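Home | Syllabus | Handouts | Readings | Office Hours

HOME MAINTENANCE 1: HANDOUT 6
Cleaning, Water, and Why Your Floor Is Sticky
Instructor: Senan Doherty

Last week we covered dusting, and several of you have since reported dusting something. Good. Tonight is floors, and after the break we move on to laundry, where most of the money gets wasted.

Start with residue. A floor that feels tacky an hour after you mopped it usually has too much soap on it. The soap stays behind, grabs the next day's dirt, and you mop again with more soap. I once met a kitchen in Comberg that had been treated this way for years. My socks are probably still there.
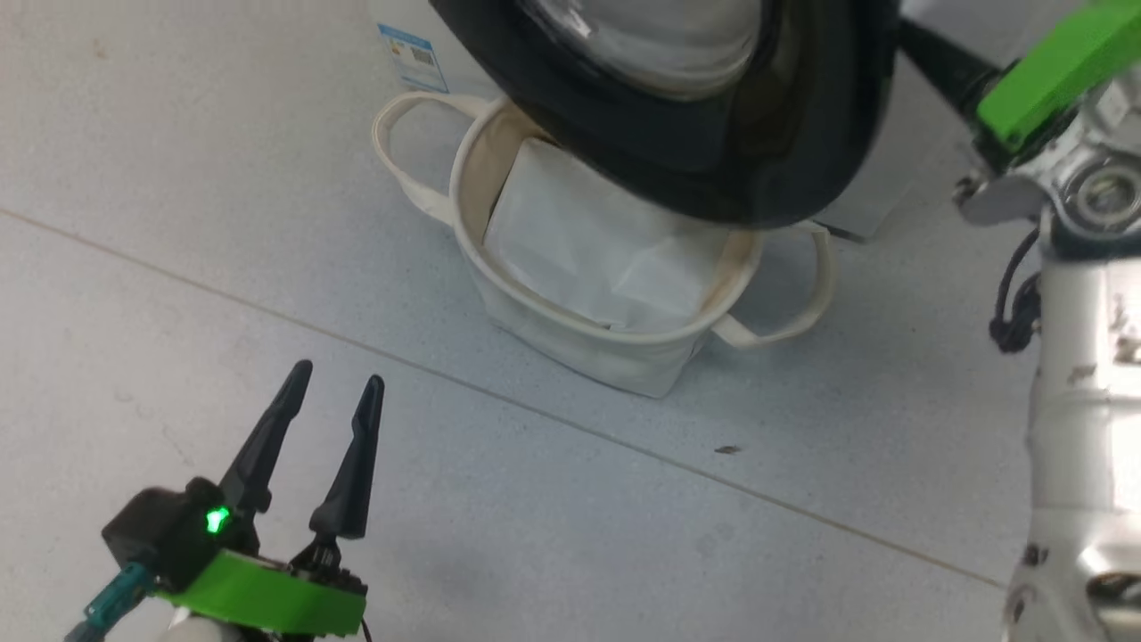 The cure is dull. Sweep or vacuum first. Mix the cleaner at the strength printed on the bottle, which will look insultingly weak. Mop a small patch, rinse the mop, do the next patch. Then go over it all again with plain water. Color matters more than people expect when you judge the result. A light gray floor like this one is a forgiving choice for everyday dust and an unforgiving one for coffee, while a black floor shows every footprint you have ever made. Check your work from the side with a lamp set low. Streaks you can't find from standing height will show up at once, and you may then decide how much you care.

A few things I get asked every term:

Vinegar. Fine on some floors, bad on natural stone, and no use as a reply to "what should I use?" if you haven't found out what the floor is made of.

Steam mops. Read the flooring maker's instructions first. Heat and moisture get into seams, and seams hold a grudge.

Bleach. Never mix it with ammonia or with vinegar. I don't have a joke for this one.

BREAK (ten minutes; the vending machine eats dollar bills)

Part two: laundry. The main thing I want you to take home is that detergent is sold by people who also make the measuring cap. The line you need is often near the bottom, molded in the same color as the rest of the plastic. Find it, go over it with a marker, and fill to there for a normal load. If your water is hard, you may need more. If it's soft, less.

Too much detergent does to a shirt what it does to a floor. Towels go stiff, dark clothes get pale smears, and the inside of the machine grows a film that smells like a pond.

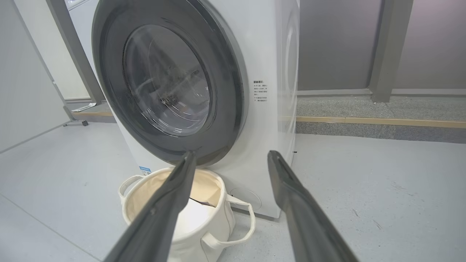 You can reverse most of it. Run the hottest cycle with no clothes and no detergent, then look for suds. If there are any, run it again. Wipe the rubber seal, including the fold at the bottom where the hair ties go to retire. Pull out the detergent drawer and wash it in the sink. Leave the door ajar between loads, unless you have small children or a cat with ambitions.

Then there's the filter, which a lot of front loaders keep behind a little cover low on the front. Unplug the machine, put down a shallow tray and a towel, and open it slowly. The first time I cleaned mine I skipped the tray. See part one, floors.

Sorting: darks, lights, and things that shed. Cold water is fine for most clothes. Zip the zippers. Don't pack the drum so full that nothing can move; clothes get clean partly by falling on each other.

FOR TUESDAY

Read the Rudd chapter on stains, pages 340 to 352. Skip the section on ink, as he and I disagree and I'm the one grading.

Bring one label from a garment you own, still attached to the garment. We'll decode the symbols together. The triangle is about bleach, and the square with a circle in it is the dryer.

Supplies are in the Jimside building, cabinet 757. Please put the buckets back empty.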